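Chamado: luva de teleoperação perde a pose da mão no meio da demonstração
Projeto: Zider
Aberto por: Ingrid Crenshaw
Data: outubro de 2018
Situação: em acompanhamento

Descrição do problema

Olá, pessoal da Golgate! Antes de mais nada, obrigada pela paciência com os meus dois últimos e-mails, que foram compridos (este também vai ser, já aviso). Estamos ensinando a tarefa de dobrar panos à mão robótica, com o operador usando a luva na mão direita, e de vez em quando a pose do punho dá um salto. Os dedos continuam certinhos, abrem e fecham como devem, mas a mão inteira pula para o lado no visualizador e volta logo depois. Quem está dobrando nem percebe, só descobrimos na hora de rever a gravação.

Em março a mesma luva trabalhou uma semana inteira sem esse defeito, só que na outra sala, com outra mesa e outra luz.

O que já tentamos

Refiz a calibração dos dedos, com a mão aberta e depois fechada, seguindo o manual direitinho. Não mudou nada. Troquei o cabo de dados por um novo e reiniciei o serviço Juton nas duas máquinas. Também nada.

Aumentei o limite de espera do rastreador para 2000 ms, por sugestão de um colega, e aí piorou: a pose congelava no último valor bom e a demonstração ficava com um trecho parado. Voltei ao valor original, 40 ms, e peço que ninguém mexa nisso por enquanto, por favor.

Resposta do suporte

Oi, Ingrid! Que bom que você escreveu com calma, ajuda muito. Se os dedos estão bons e só o punho salta, eu deixaria a calibração em paz e olharia para o marcador. Ele precisa ser visto inteiro pela câmera, com a borda branca e tudo, e quando a mão gira demais a estimativa fica ambígua. Você consegue mandar uma foto do posto, com o operador já de luva?

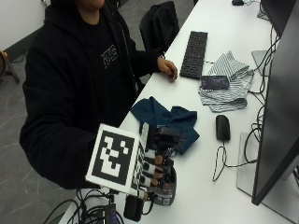
O salto do punho aparece com mais frequência quando o operador vira a palma para cima, no fim da dobra, e quase nunca no começo. Revi as gravações pensando no que vocês disseram e acho que faz sentido. Reparem que o marcador quadrado fica nas costas da mão e já está um pouco inclinado mesmo com o operador sentado, sem dobrar nada, e que os cabos pretos descem da luva num emaranhado só. Fico me perguntando se o peso deles não puxa o suporte quando o braço avança para alcançar o pano listrado, que está mais longe que o azul-petróleo.

Resposta do suporte

Pode ser, sim! Prenda os cabos no antebraço com uma folga boa perto do punho, reaperte o suporte do marcador e grave de novo só com o pano mais próximo. Se o salto sumir, passe para o outro. E mande os dois registros, mesmo que fiquem bons, que eu comparo aqui com os da bancada Lapiņa.

Atualização da Ingrid

Cabos presos com velcro e suporte reapertado (estava frouxo, que vergonha!). Com o pano mais próximo gravei sem nenhum salto. Falta repetir com o listrado, então deixem o chamado aberto, por gentileza. Mando os registros assim que terminar. Um abraço a todos!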